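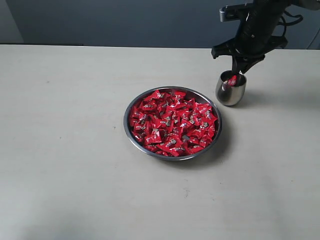

Intro Stats, unit 4: sampling with small wrapped things
Notes from Araba Abubakari's session, typed up fast, tell me if somethings wrong

Words first
Population = everything in the bowl. All of it, including the bottom layer.
Sample = what ends up in the cup.
Sampling unit = one candy. Not one handful. Came up twice last term.
Statistic comes from the cup, parameter belongs to the bowl. Same letters as last week, p-hat and p.

Why red on red
All the wrappers in the bowl are red, so color tells your hand nothing. Good. If half were gold people would reach for gold without meaning to. What we record is what is under the wrapper: hard center or soft center. Unwrap AFTER the draw, never before.

Drawing one at a time
1. Shake bowl, stir with a spoon, shake again. Top layer is not a random sample of the bowl.
2. Look away. Take one.
3. Into the small steel cup. Cup stays a hand away from the bowl so nothing falls back in.
4. Unwrap, write H or S on the sheet.
5. With replacement: rewrap, put back, stir. Without: leave it out, cross one off N.

Do 30 draws with replacement first, then 30 without. Keep the two columns separate!! The Omthorpe section mixed them last year and the whole table had to go.

With or without, does it matter?
Big bowl, hardly. Small bowl, yes. Correction factor is sqrt((N - n)/(N - 1)).
N = 1,000, n = 30: factor is .985, ignore it.
N = 54, n = 30: factor is .673, do not ignore it.
Rule of thumb on the quiz: if n is over 5 percent of N, use the correction.

Bias, things people said in class
- feeling for a bigger one
- always going in at the near edge
- soft ones squash, so fingers can tell (Amerley Kwofie's point, a good one, we'll use tongs next time)
- dropping one and picking again. The dropped one counts.

Shape of the bowl
Wide and shallow mixes better than a tall jar. In a jar the small pieces work down and you never reach them. Same problem as the Murkton grain example in the reader, where they only scooped from the top of the bin.

Homework
Pool your 30 with a partner's, with-replacement column only. Give p-hat, standard error, 95 percent interval. Then repeat on the Nyarko data sheet (50 rows, already coded) and say which interval is wider and why. Two or three sentences is plenty. Show the arithmatic.

Reading: Lastard ch. 6, skip the boxed proofs.
Bring a calculator, phones stay in bags for the quiz.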